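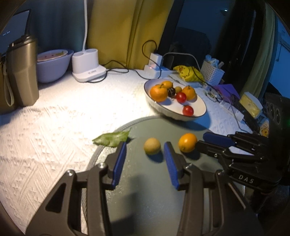 Can any of these things do an ordinary kitchen job yet, start to finish, with no help? I ask because my brother-in-law spent Sunday lunch telling me I'd be mad to buy a new dishwasher when in a couple of years a robot will do the lot. My feeling is that we're still at the stage of two grippers with blue pads and a lime-sized fruit on a round tray, with a leaf hanging over the side for company. Fruit on a tray is fine. I can do fruit on a tray. What I want to know is who scrapes the roasting tin.
posted by mudgeon

Reply from tillerman_k
Depends what you call a job. We've had a Tarnow arm at work since October, loading blanks into a press. It does the same move all shift and it does it well. Ask it to pick up a blank that has slid a hand's width to the left and it stops and flashes at you. Then somebody walks over and nudges the blank back. That somebody is me.

Reply from pennyfarthing98
I think you're being hard on the fruit. Small round things are a pig to pick up. They roll, and if you squeeze too hard you've got juice. There are droplets all over that tray too, and damp skin on a damp surface isn't easy for rubber or whatever those pads are. If a machine can manage that every time, then eggs and glasses aren't so far off.

Reply from mudgeon
"If" and "every time" are carrying a lot there. I've watched plenty of clips where the thing gets picked up once, nicely, and then the clip ends. I'd like to see the next 300.

Reply from osk
Well, quite. We went to the Sandberg open day and saw their kitchen demo. It put two mugs in a cupboard. Took long enough that my other half went off to find the loos and came back before the second mug was in. Everyone clapped. The mugs were both the same, and the cupboard had no door.

Reply from pennyfarthing98
Cupboard had no door because it was a demo. You start with the easy version. My first car had no heater and I don't hold it against cars.

Reply from osk
You weren't asked to put off buying a heater because of it, though.

Reply from grannyknot
I clean houses for a living and I'm not losing sleep. People who talk about this always picture a clear worktop. Look at the table in the first post. Behind the tray you've got a tumbler, a power strip, cables running all over the cloth, a bag of snacks with a duck on it, a basket full of bits. That's a normal table, that's what I walk in to most mornings. Half my work is deciding what's rubbish, what's precious and what's been left out on purpose. Is the bag finished or is someone coming back for it? I get that wrong sometimes and I've got eyes and a mouth to ask with.

Reply from tillerman_k
Same on the shop floor. The lifting is the easy bit. Knowing that the box with the torn corner goes to the side for Clistier to collect and the other torn one is just torn – that's in people's heads and not written down anywhere.

Reply from hobnob_ian
Bit of a gloomy lot. My mum has bad arthritis and can't peel a satsuma any more. She doesn't need a machine that understands the whole house. She needs one that can pick up a piece of fruit, hold it and not crush it. Slow would be fine, she's got all afternoon. I'd take a slow clumsy one tomorrow if it was safe and I could afford it.

Reply from mudgeon
Fair point and I take it. I'd be pleased to see that too. But picking up and peeling are miles apart, and nobody is selling your mum the peeling. They're selling my brother-in-law the whole kitchen.

Reply from hobnob_ian
Agreed on the selling. I rang Zelik about their home helper and it was all "coming features". I asked what it does now and the chap said it could bring her a bottle of water if the bottle was on its own stand. She keeps hers on the windowsill.

Reply from pennyfarthing98
Still say you'll all look daft in a few years. Robot hoovers were a joke once and there's one under my sofa now.

Reply from grannyknot
There's one under a client's sofa as well. Stuck. I fish it out on my way round with the real hoover.

Reply from osk
To go back to the question, has anyone here got a machine at home that does a chore from beginning to end without you tidying up for it first? Washing machine doesn't count, I sort the socks.

Reply from tillerman_k
Bread maker, near enough. I still have to dig the paddle out of the loaf.

Reply from mudgeon
Dishwasher ordered, comes with a 2 year guarantee. Will report back if the brother-in-law's robot turns up before it runs out. He's been told he can do the roasting tin in the meantime.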